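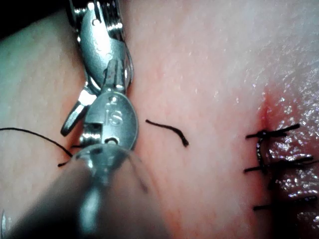 Brudo 557 Serial Console Adapter by Stukico

If you still have gear with a serial console port on the back (and I have a closet full of it), the Brudo 557 puts that port on your network so you can stay in your chair. Plug the serial side into your switch, router or old terminal server, plug the other side into any Ethernet jack, and open a session from whatever terminal program you like. I use it with the plain one that came with my laptop and it works great!

You get two serial ports, and each one has its own address, its own speed setting and its own login. Speeds start way down at 300 baud for the really old stuff. The adapter keeps the last 400 lines from each port in memory, so if a box reboots while you're at lunch you can scroll back and read what it said on the way down. That feature alone sold me on it.

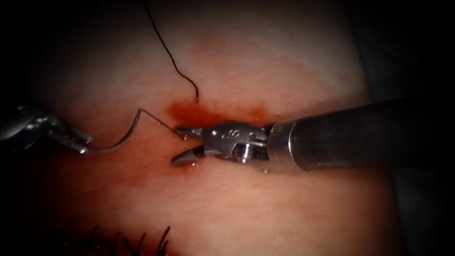 Instrument tips at work on a synthetic tissue pad

Setup is done from a web page on the adapter itself. Give it a fixed address or leave it on DHCP, pick your port speeds, change the password (please change the password) and hit Save. It restarts on its own and comes back with the green light on.

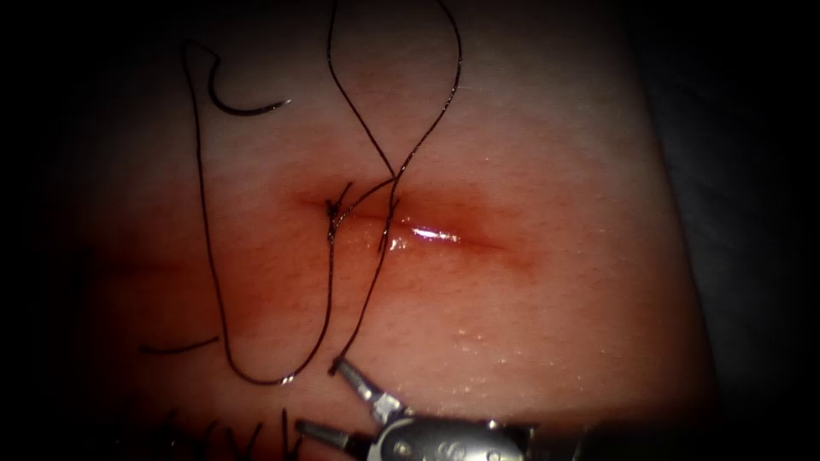
Preritz

The first unit I had in here ran for more than 1,358 hours on my bench before I unplugged it to borrow the outlet. It gets a little warm on top, so leave some space above it if you rack it. The old Tăng adapters I used to carry had a fan that whined all day - this one has no fan at all, and my office is a much nicer place for it. 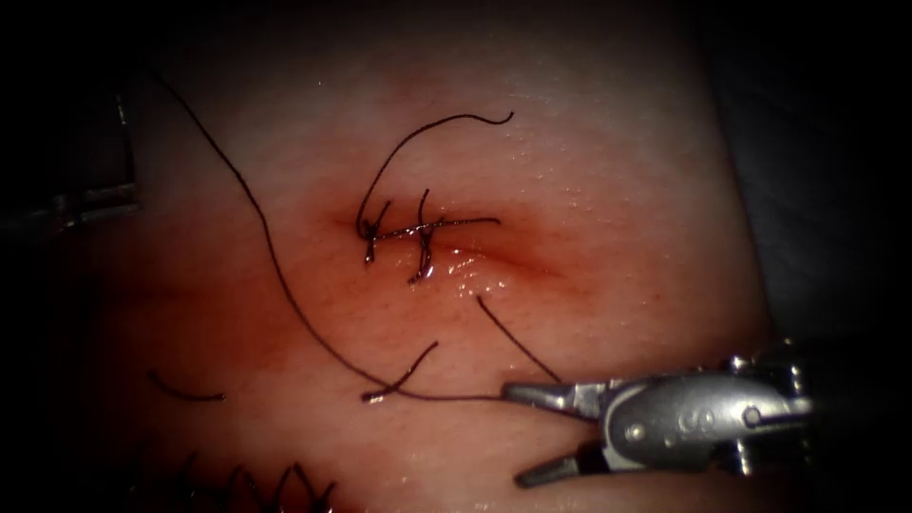 Cabling is the one part where I'd ask you to slow down. The serial ports are RJ45 and look just like the network jack, and they sit right next to it, so label your ends before you push the box back on the shelf. Then tie the cables down along the whole run. Two dark knots side by side at the left, with the right end of the cut still open, is how I find most people's cable bundles too, and it's always the loose end that gets yanked when somebody moves a monitor. A tie every foot or so is plenty.

In the box: the adapter, power supply, one flat rollover cable and a set of rubber feet. Rack ears are extra. A DB9 adapter is also extra, and you will probably want one for older modems and UPS units.

Firmware 2 fixes the dropped characters some of you saw at the highest speed. Units shipped since August already have it.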